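Lợi Giáp
Jan 4, 2018

OK so I said I'd write something up about suturing practice and then I ate leftover noodles for two days instead. Thread time. Get a snack.

Background for the new people: I'm working through the Brakwood suturing course in the evenings, and the whole first block is one thing. Close a straight cut. Then close another straight cut. I've put in 80 stitches so far and I'm proud of maybe nine of them.

The part I was worst at (still am, kind of) is how you hold the needle. I used to grab it wherever I could reach it and then wonder why it spun on me. You want it held back from the point, toward the thread end, so there's plenty of curve left to go through the tissue.

And THEN you slow down. The point should be hanging over the spot you picked before you commit to anything. My first week I was basically stabbing and hoping.

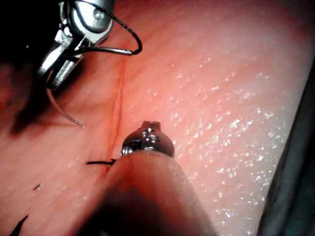
Curved needle, black thread, point just over the pink. The thin red line is the cut.

Look at the thread in that one, the way it arcs up and hooks back around. Thread has opinions! If it's curling right by your needle you can end up stitching through your own loop, and I have done this so many times that I now check for it before every single bite.

Somebody asked me about bite size. The course handout from Graren wants the needle going in the same distance from the edge on both sides. Sounds easy. My left side is always greedy and my right side is always stingy, so the edges pull together crooked and I get this sad little ridge.

What helped: I quit looking at the needle so much and started looking at the cut. Where do the edges want to meet? Put the point there, come in steep, and let the curve do the turning. If you push it straight ahead like a sewing needle you just drag everything along with it.

Also the light matters way more than I thought. A wet surface throws back a ton of sparkle, and a thin cut can get lost in all that. I like to find the whole line first, end to end, before I start thinking about stitches.

Next thing, two sides. I'm super one-handed in regular life (ask me about my chopsticks phase) and suturing does not care. One side carries the needle, the other one needs to be close by and low, ready to catch or steady something. If it's parked way off somewhere you'll spend half your evening traveling. 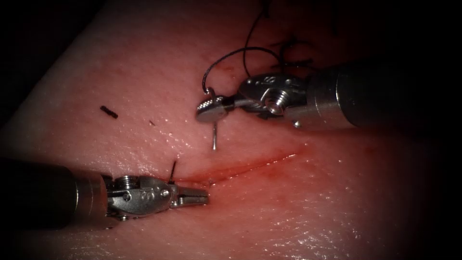

Skukalard replied that the second side is where everybody loses time, and that a whole week of doing nothing but handing the needle across, no stitches at all, fixed more than any amount of sewing did.

OK I hate how much sense that makes. A week of passing the needle back and forth sounds so boring and I'm going to do it.

Goal for April is 300 stitches total with even bites on both sides. I'll settle for even-ish. If anybody has a good trick for keeping the thread tail short without yanking it clean through, please, my replies are open, I'm begging.

Last updated Jan 4
Contact | © Lợi Giáp | Back to top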